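2 min read

A good practice guide for robots that handle clothes

May 2, 2022 – I've been waiting for somebody to write down the boring stuff about two-armed robots and laundry, and now somebody has! Andolora put out its first good practice guide for cloth handling this morning. It's free to download, it runs to 11 short chapters, and I read the whole thing over two coffees.

The lead author is Eun-seong Ha, who spent years setting up folding cells before she started writing rules for them. She told me the guide grew out of 1092 logged runs sent in by small labs and shops, and that 829 of them had at least one note from the operator about cables, lighting or the way the cloth was put down. "People write the same three complaints over and over," she said. "So we started there."

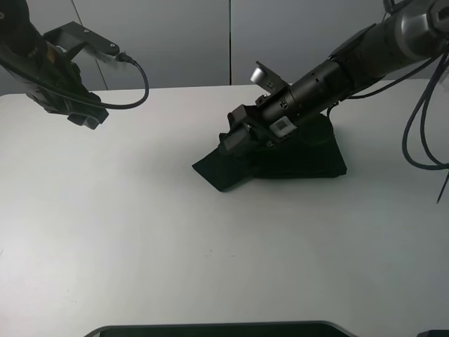
One gripper down on the cloth, the other held clear of the table.

Cables get the longest chapter (I'm not kidding, it's longer than the one on emergency stops). The guide wants every camera cable to have enough slack for the full reach of the arm, and it wants you to run each arm slowly through that reach before the first job of the day. It also asks for a plain, pale work surface when you're working with dark fabric, plus even light from more than one side. None of this is news if you've done the work, but it's handy to have a page number to point at.

Then there's the part about what the wrist cameras need to see.
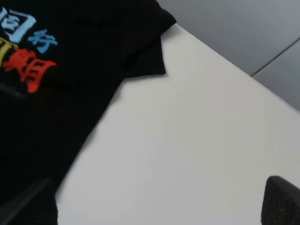
Ha's team wants operators to write down how each garment starts out – spread, folded or crumpled, print up or print down – before anything moves. Hnat Kravets at Antoniuk, who tried the draft on his own two-arm setup, told me he grumbled about that rule for a week and then kept it. He's less sold on the speed limits for two-handed lifts, which he thinks are too cautious for T-shirts and too loose for anything with a zipper. I'm with him on the zippers.

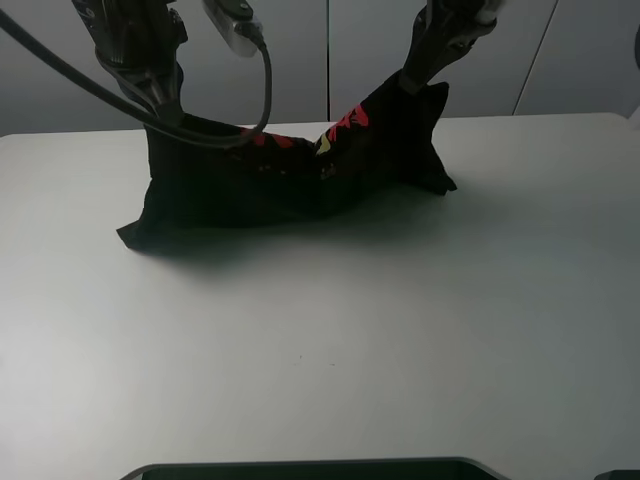

For lifts with both arms, the guide says to agree on a stop word, keep hands off the table until both grippers are open and parked, and never let one arm carry on if the other has faulted. There's a one-page checklist at the back, and Wovik and Grukis have both said they'll use it in their operator training.

Comments on this version are open until August. The draft got 329 of them, mostly on cables, and Ha says she'd love more about towels.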